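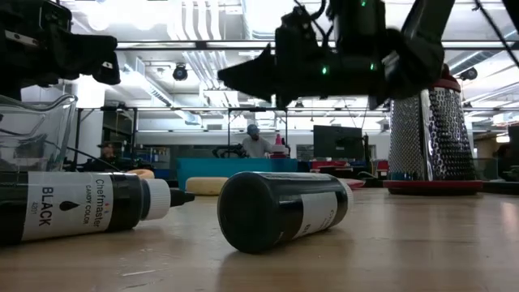 Recording Tabletop Demonstrations by Remote Control

Operator Guide, Bakport Training Bench
Last revised 2020-01-12

This guide sets out the procedure for recording demonstrations on a two-arm bench. It applies to the sorting tasks in the Brisix program, in which kitchen and bakery items are picked up from the tabletop and placed in a bin. Operators must have completed the safety orientation before using the leader handles.

Before you start

Confirm that the emergency stop is within reach and that it releases and resets correctly. Check that both arms can move through their full travel without pulling on a cable. Any cable that tightens during this check must be re-routed before the arms are used.

Open the Dantas recorder and enter the task name, your operator code and the layout number. The recorder will not save an episode if any of these fields is blank.

Setting out the items

Items are set out by hand with the arms in the rest position. Small squeeze bottles go on their sides near the middle and front of the table, pointing in different directions. Donuts are spread out so that a gripper can close on one without touching its neighbour. The bin stays at the back, where both arms can reach it.

Do not line items up neatly. A robot trained on tidy rows will do poorly when a bottle has rolled or turned. Change the angle and position of at least 2 items between episodes, and record the new layout number each time.

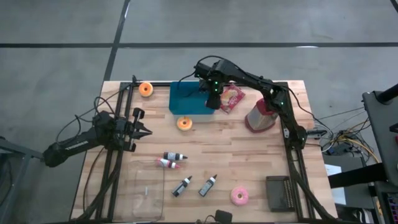 Taking control of the arms

Hold both leader handles in the neutral position and press the Elero foot pedal once. The arms will follow your hands after a short delay. If either arm jumps when control begins, release the pedal, return the handles to neutral and try again.

Performing the demonstration

1. Move the chosen gripper over the item and pause briefly. The pause marks the start of the approach in the recording.

2. Lower the gripper with the fingers open. For a bottle lying on its side, turn the wrist so that the fingers close across the body, well away from the nozzle.

3. Close the fingers slowly and stop once the item is held. Donuts need a lighter grip than bottles and should be taken by the outer edge.

4. Lift straight up before moving sideways. Carry the item to the bin at a steady speed and lower it below the rim before opening the fingers.

5. Return the arm to rest, then press the pedal to end the episode.

Keep the second arm still unless the task sheet calls for both. When both are used, one must clear the space over the bin before the other enters it.

Mistakes and corrections

A missed grasp may be kept if you recover smoothly and finish the task. Mark the episode "recovered" in the recorder. Discard the episode if an item leaves the table, if the arms touch each other, or if a hand enters the workspace while recording is on.

Session length

A full set is 29 episodes. Operators take a break after every 9 episodes and may not record more than 4 sets in one shift. Tired operators tend to rush the final lowering movement, and those episodes are usually rejected at review.

Closing the session

Return both arms to rest, switch off the leader handles and upload the set. Put all items back in their storage box and wipe down the tabletop. Damaged items are to be noted in the bench log, along with the number of the episode in which the damage was found.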